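Chapter 4
Folding Flat Cloth

In this chapter you will learn
how to prepare a table for folding
how to find the corners and the grain of a cloth
how to make the first fold and the second fold
what to do when the edges do not meet

Words to know: hem, selvage, grain, crease, ridge, half fold, quarter fold

4.1 Why we begin with a plain cloth

In Chapter 3 we sorted the washing by material and by size. Now we take the pieces one after another and fold them. Many students want to start with shirts, because shirts are what they have at home in a big pile. I ask you to wait with the shirts until Chapter 6. A shirt has sleeves, a collar, buttons and a front which is different from the back, and all of these will pull your attention away from the movement of your hands. A plain cloth has four edges and four corners. If the fold is wrong, you will see it immediately.

The course at the Clekemport school of housekeeping, where I taught for 19 years, always opened with one white cloth for each student. White shows every shadow, and a shadow on a cloth means that something below it is not flat. A patterned cloth hides this. The students found the white cloths boring for the first hour, and then they began to compare their work with the neighbor's, and it became quite lively.

4.2 The table

You need a table which is bigger than the cloth when the cloth is open. The height should let you stand with a straight back and put your palms on the surface. If you must bend, the table is too low for long work, and you will feel it in the evening.

A dark table is good for white linen and a light table is good for dark linen. The reason is the edge. When you lay a white hem on a black surface, the line between them is very clear and you can judge if it is straight. On a white table the same hem nearly disappears.

Wipe the table before you start and let it dry fully. Take away cups, pens and keys. Other laundry may wait at one side, but it should not lie under the cloth which you are folding. A sleeve or a sock below the cloth makes a bump, and the bump becomes a crease.

4.3 Opening the cloth

Take the cloth by two neighboring corners. Hold the edge between your hands and pull lightly, so that it becomes straight but does not stretch. Then lower the cloth to the table with the far edge last. Air will stay under it in some places. Put one palm in the middle and stroke outward, first to the left and then to the right.

Most beginners stroke too hard. The cloth moves as one piece, the near edge slides over the table, and a new wrinkle comes at the other end. Use the weight of your hand and no more than this. Linen wants a little more pressure than cotton.

If one corner turns under itself, do not try to shake it out from the other side of the cloth. Walk to the corner, lift it with two fingers and lay it down again.

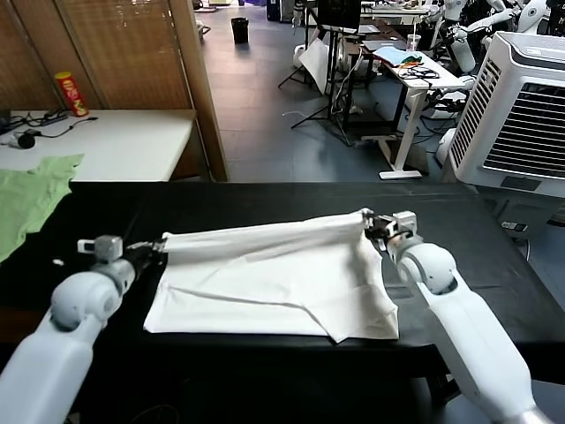
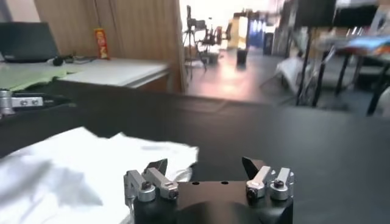
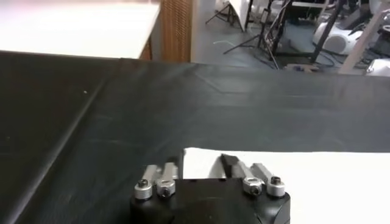 White cloth on a black tabletop, and in the third picture a flat white sheet on a black surface. In the first picture the top edge is held up and pulled taut, and the lower part lies flat with creases.

4.4 Finding the grain

Every woven cloth has threads in two directions. The long threads are called the warp and the cross threads are called the weft. When you pull along one of these directions, the cloth gives very little. When you pull from corner to corner, it gives much more, and it can lose its square shape while you are working. For this reason we lift a cloth by neighboring corners and not by opposite ones.

To find the grain, look for the selvage. It is the firm edge that was made on the loom. On a cut and hemmed cloth the selvage may be gone, and then you must look closely at the threads themselves. Mowat toweling, which we will use in the exercises, has a thin woven rib that shows the direction of the warp.

A cloth which was cut a little crooked will never fold perfectly. This is not the fault of the person who folds. In such a case, let the folded edge be straight and let the difference fall to the inside.

4.5 The half fold

Stand in front of the long side. Lift the two far corners and bring them toward you until they lie on the two near corners. Keep the edge taut between your hands during the whole way — if it hangs down in the middle, it will touch the cloth too early and stay there. Lay down the corners first. Then let go and stroke from the open edge toward the fold, so that the air can leave through the sides.

Check three places: the left corner, the right corner and the middle of the open edge. If the corners meet but the middle does not, there is a ridge inside. Open the cloth again. It is quicker to repeat the fold than to push the ridge away with the fingers.

4.6 The quarter fold

Turn the cloth so that the fold is at your left hand. Bring the far edge to the near edge in the same way as before. Now you have four layers, and the inner layers like to slip. Maj-Britt Granström, my own teacher, laid her forearm across the middle before she moved the corners, and I have not found a better method.

Exercises

1. Fold 12 plain cloths to a quarter and put them in a pile with all folds to the same side. Look at the pile from the front and take out the 2 which are least even. Fold these again.

2. Fold one cotton cloth and one linen cloth of the same size. Write down where you needed more pressure.

3. Do the half fold once with the edge taut and once with the edge hanging. Open both cloths and compare the creases.

Section 4.7 continues with the fold in thirds, which is used for narrow shelves.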